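Zoris Tabletop Simulator — Set-Up Guide
Section 4: Running a Visitor Demonstration
5 min read | 14 shares | 4 comments

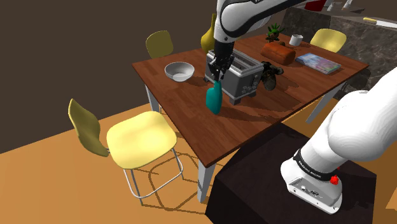 Mireille Cordier asks whether the demonstration can be run by someone who has never opened the scene editor. Yes, as long as the scene was prepared and saved beforehand. Everything in this section is done from the Demo panel, and the editor stays closed while visitors are in the room.

This section covers the dining table scene on a single display. For two displays, read Section 6 first and then come back to step 3.

Before the visit

1. Start the host computer and log in with the demo account. Do not use your own account. The demo account hides the file menu and turns off pop-up messages.

2. Open Zoris and choose Demo > Load Scene > Dining Table. The first load takes up to 4 minutes. Later loads are much shorter.

3. Check the objects on the tabletop against the scene list. The teal bottle-shaped object, the gray toaster, the white bowl and the loaf of bread must all be there. If one is missing, choose Reset Objects. Do not drag a replacement in from the library, as it will not carry the right weight and friction settings.

4. Open the Motion tab and set the speed limit to 370 mm per second. The default is faster and visitors find it hard to follow.

5. Set Shadows to On. Shadows under the gripper help people judge how far it is above the wood. On older graphics cards you may need to lower the texture setting to keep the picture smooth.

6. Run the full pick-and-place cycle once with the room empty. Watch the log window. A line reading "grasp stable" should come up before the arm starts its lift.

Note: If the log shows "contact lost," open Grasp and raise the closing force one step. Run the cycle again before changing anything else.

During the demonstration

7. Press Start. The arm moves to its ready position and waits.

8. Tell the group what the arm is going to pick up before you press Next. Groups tend to look at the whole table and miss the grasp.

9. Press Next. The gripper closes on the teal object and lifts it. Press Hold at any point to stop the motion with the object still in the jaws. This is a good time for questions — the scene can stay on hold as long as you like.

10. While on hold, you can turn the view with the right mouse button. Keep the toaster in view. It is the main obstacle for the bottle task, and most questions are about how the arm clears it.

11. Press Next again to place the object. The drop point is random within the marked zone unless Fixed Drop is checked.

12. To let a visitor drive, switch Input to Hand Controller and give them the Dekska controller. Keep the keyboard yourself. The space bar stops all motion, whichever input is active.

Caution: Stop Motion in the simulator has no effect on real hardware. If your site also has a physical arm on the same network, disconnect the Shokri bridge in Settings > Connections before step 7. With the bridge connected, commands sent to the simulated arm are also sent to the physical one.

Caution: Do not change the base position during a demonstration. The base is fixed to its pedestal in the scene file, and moving it makes the saved paths invalid.

If the arm stops on its own

Error 164 means the planned path runs into another object. Press Clear, then Reset Objects, then Start. If it comes back, a visitor has most likely left something in the path while driving by hand.

If the screen freezes but the log is still moving, wait. The display will catch up. Closing the program at this point loses the session record.

After the visit

13. Choose Session > Save Record. Add the name of the group and the name of the person who ran the demonstration.

14. Choose Reset All and wait for the message "Scene ready." Then log out of the demo account. The speed limit goes back to its default when you log out and has to be set again next time.

Records are kept in the Visits folder. Sites that use the Fornska booking add-on will find them attached to the booking as well.

Guide maintained by Baptiste Bouvier. Last reviewed in September.

Contact support | © Zoris documentation | Back to top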